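Print this page | E-mail this page

We use cookies to remember your site settings. Accept | Manage

Gurkholm Underground Laboratory
Walk-round checklist: cryostat hall and control room
Level 1043, January round

Inspected by: Rasa Koppel
Received by: Hedvika Pešek, run coordination
Detector state: cold, xenon circulating, no calibration source in place

Mark each item OK, ACTION or N/A. Comments go under the item.

1. Oxygen monitors, hall – OK
All heads reading normally. The head behind the purification rack was due for its bump test and passed at the first try. Label updated.

2. Oxygen monitor, access drift – ACTION
Reading is fine but the sounder is weak. I could not hear it from the refuge door with the fans on. Replace the sounder before the next nitrogen delivery.

3. Nitrogen transfer line – OK
Frost on the second bayonet, same as last round. Vacuum jacket pressure has not moved. Keep watching.

4. Relief valves and burst discs – OK
Tags in date. The Michalík valve on the recovery vessel has a new seal wire.

5. Xenon recovery – ACTION
Auto-start tested from the panel. The compressor came up in 37 seconds, inside the limit of 100. The battery backup for the panel is a different story. It dropped out twice under load and should not be counted on. Spare ordered from Tesico.

6. High voltage cabinet – OK
Interlock trips when the door is opened. Ground stick on its hook. Somebody has been using the top of the cabinet as a shelf again – please don't.

7. Neutron source safe – OK
Locked, seal number matches the log. Survey at the door was at background. Both signatures present for the last withdrawal.

8. Water tank, muon veto – OK
Hatch closed and light-tight cover on. Water level steady. Ladder chained.

9. Control room, desks and reference material – OK
Walkways clear, no cables across the floor. Emergency call sheet is the current one. Binder for the slow control alarms has been put back in order.

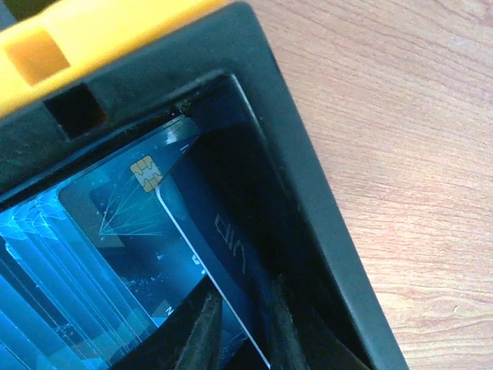 Blue cards in the black holder.

10. Fire extinguishers – ACTION
The one by the electronics racks is past its service month. Swap it with the spare at the shaft station until the contractor comes down.

11. Refuge chamber – OK
Air supply, water and phone checked. Phone test call to the surface was answered on the second ring.

12. Emergency lighting – ACTION
Of 19 fittings, one in the drift would not hold charge. Bulb is good, so it is the battery. Work order is in.

13. Radon air system – OK
Filter pressure is almost at the change point. No need to stop the run for it, but the filter should be changed at the Lakeck access break.

Follow-up
Items 2 and 5 must be closed before anyone works alone in the hall. Until then the two-person rule applies on night shift as well. Items 10 and 12 can wait for the Thursday cage. Send closing notes to Hedvika, with the item number in the subject line.

Contact: safety desk, Gurkholm Underground Laboratory | © Gurkholm Underground Laboratory | Back to top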